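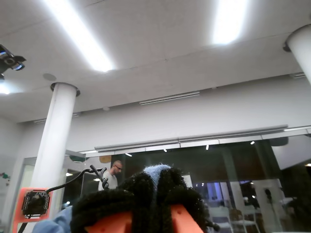 6 min read

The Hideo Desk Lamp

Sold by Stendport, our little shop for lamps, shades and bits of flex

I'd better own up straight away: I sell lamps because I can't stand being lit from straight overhead. I did years in offices with white ceilings and bright panels and by mid-afternoon I'd have my hand up over my eyes like a sailor looking for land. I brought in a lamp from home in the end. Then the person opposite wanted one, then two people from accounts, and in 2015 I handed in my notice and opened Stendport with a loan and a van full of second-hand anglepoise types that needed rewiring.

So the Hideo is the lamp I wanted back then. It's made for us by Uvgate, a workshop that mostly does brackets and rails for shop fittings, and it took a silly amount of going back and forth to get right. Gerasimos Stergiou drew the first version on the back of a delivery note and I've still got it, coffee ring and all.

What it is

A desk lamp with two arms, a heavy round base and a deep steel shade. You move it with one hand and it stays where you leave it. There's a dimmer on the back of the shade, a proper knob that turns, because I kept losing the touch-sensitive sort in the dark and switching them to full blast by brushing past. The light is warm at the low end and stays warm as you turn it up.

The shade is deeper than you'd expect. That was the big argument with Uvgate, who wanted it shallower so that more of them would fit in a carton (fair enough, they're the ones packing them). But with a shallow shade you can see the bulb from a normal sitting position, and once you can see the bulb you've got exactly the glare you bought the lamp to get away from. We kept it deep and the cartons got bigger.

The details

Arms: steel, powder coated
Shade: steel, white inside whatever the outside colour
Base: cast iron with a felt pad, 18 cm across
Bulb: standard screw-in LED, supplied, and you can change it yourself
Dimmer: rotary, with a click at off
Flex: fabric covered, 2 metres
Colours: chalk, bottle green, mustard, dark grey
Guarantee: two years on everything except the bulb

Please don't put an old-style filament bulb in it. The shade will get far too hot to touch and you'll be cross with me. Any dimmable LED with the same screw fitting is fine, and if you're not sure, send me the writing off the side of the box and I'll have a look.

Where to put it

If you write by hand, stand it on the opposite side to the hand you write with, so you aren't working in your own shadow. Left-handers, that means the right-hand side, and the flex is long enough to go round the back of most desks.

For a computer, pull the shade down lower than feels natural and point it at the desk, well away from the screen. You want a pool of light on your papers and keyboard. I set mine so the bottom of the shade is a bit below my eyebrows when I'm sitting up straight, and when I catch sight of the bulb I know I'm slouching.

For sewing and model making, bring it right in close. My uncle by marriage paints tin soldiers under a mustard one and has it practically resting on his glasses.

If the office you're in has bright panels overhead and you're allowed to have the one above you switched off, do ask! Most building people are perfectly happy to do it, and the Hideo on its own is plenty for one desk. If they say no, you'll still find it helps to have something brighter and closer on the page, and a peaked cap works better than you'd think, though you do have to be brave in meetings.

Putting it together

It comes in three bits: base, arms, shade. The arms drop into the base and there's one screw to tighten with the key in the little paper bag. Then the shade pushes on and you turn it until it stops. Don't force it past the stop. Two people have, and I had to post them new collars.

The joints may feel stiff for the first week or so. Leave them alone, they ease off. If an arm starts to droop later on, there's a flat-headed screw under each cap and a quarter turn is normally enough. Half a turn if you've got it stretched right out all day.

Wipe it with a damp cloth, unplugged of course. No spray polish, it leaves a bloom on the chalk and the dark grey that's a nuisance to shift.

The clamp

You can have a desk clamp in place of the round base. It's the Moschos clamp, the same one we use for our reading lights, and it takes a desktop up to 5 cm thick. It won't grip a rounded edge very well, and I wouldn't trust it on glass at all. Pick it from the menu when you order. If you've already got a Hideo on a base, the clamp is sold separately and the arms fit straight in.

I like the clamp, but I'll admit the round base is nicer to look at and much easier if you're the sort who moves the lamp from desk to bedside and back again.

What people have said

"I bought the green one for my daughter's revision and then bought myself the grey one. Good weight to it. The knob is a pleasure." - Apostolos Kontogiannis

"Shade came with a scratch, new one arrived on the Friday. Lamp itself very good, wish the flex was longer."

"Does the job. Headaches at work are less often but I also got new glasses so who knows."

On the flex: yes, I know. A longer one is on my list and I've asked Uvgate for a price. Until then I'd sooner you used a decent extension lead than stretched the lamp's own flex across a gap where somebody can trip over it.

Ordering and delivery

Chalk, green and dark grey are in stock. Mustard is down to the last 17 and the next lot won't be sprayed until I've got enough orders to fill a batch, so if you've set your heart on mustard I wouldn't hang about.

I pack everything myself on Monday and Thursday mornings, and parcels go out the same afternoon. You'll get an email when yours leaves. The base travels in its own inner box because it's a lump, so please don't be alarmed if the parcel feels lopsided.

You can send a lamp back within a month if you don't get on with it. Keep the carton, please, the shade doesn't survive in anything else. I pay the return postage if it's faulty and you pay if you've simply changed your mind.

Spares (collars, keys, caps, knobs, felt pads) are all on the spares page, and the felt pads are free if you ask. Put a note in the order box and I'll drop one in.

Stock and colours last checked 11/14/18.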